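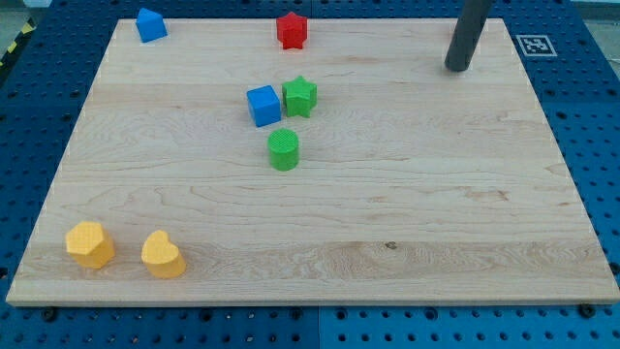 A customer in Zapata wrote to us that the Hendita oil dried on her shelves in one night and left no smell in the room, but she wished the can was bigger.

11th February, by the Nevov shop team

Now we have it in two sizes, 23 and 74 fluid ounces. Hendita is a clear oil for bare maple, birch and beech. Put it on thin with a cotton cloth, wait 90 minutes, then wipe off what the wood did not take. Two coats are enough for a shelf, three for a desk. Please do not use it over old varnish. Large cans ship from our Cendinstead store only.

Last updated: June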